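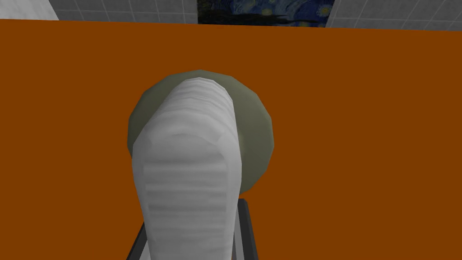
Abb. 30: Simulationsansicht der Greiferkamera, weißes geripptes Objekt vor runder Scheibe

4.2 Freigabe von Greifabläufen in der Simulation

Dieser Abschnitt gilt für Starkex-Zellen mit Osto-Steuerung. Ein Ablauf darf erst auf die reale Zelle übertragen werden, wenn die Schritte 1 bis 7 vollständig protokolliert sind.

1. Szene in der Simulation laden und Versionsnummer im Prüfprotokoll eintragen.
2. Kameraansicht auf den Greifer umschalten. Die Greiferstangen müssen am unteren Bildrand sichtbar sein.
3. Lage des Zielobjekts zwischen den Stangen prüfen. Teilweise verdeckte Gegenstände hinter dem Zielobjekt (siehe Abb. 30) als Hindernis eintragen.
4. Verfahrgeschwindigkeit auf 30 % begrenzen.
5. Ablauf 98-mal mit variierter Objektlage ausführen. Zulässig sind höchstens zwei Fehlgriffe.
6. Jede Kollision mit Auflagefläche oder Nachbarobjekt einzeln erfassen - auch bei erfolgreichem Griff.
7. Protokoll von einer zweiten Person gegenzeichnen lassen.

Hinweis: Wandflächen und Dekoration im Hintergrund sind nicht Teil der Kollisionsprüfung. Sie dürfen zwischen zwei Prüfläufen nicht verändert werden.

Hinweis: Ein vollständiger Prüflauf belegt etwa 573 MB Speicherplatz.

VORSICHT
Die Freigabe in der Simulation ersetzt nicht die Risikobeurteilung der realen Zelle. Erstlauf nur im Einrichtbetrieb mit Zustimmtaster und geschlossener Schutztür.

Geprüft: K. Kaewmanee
Freigegeben: S. Yensuk
Stand: 30. Juli 2018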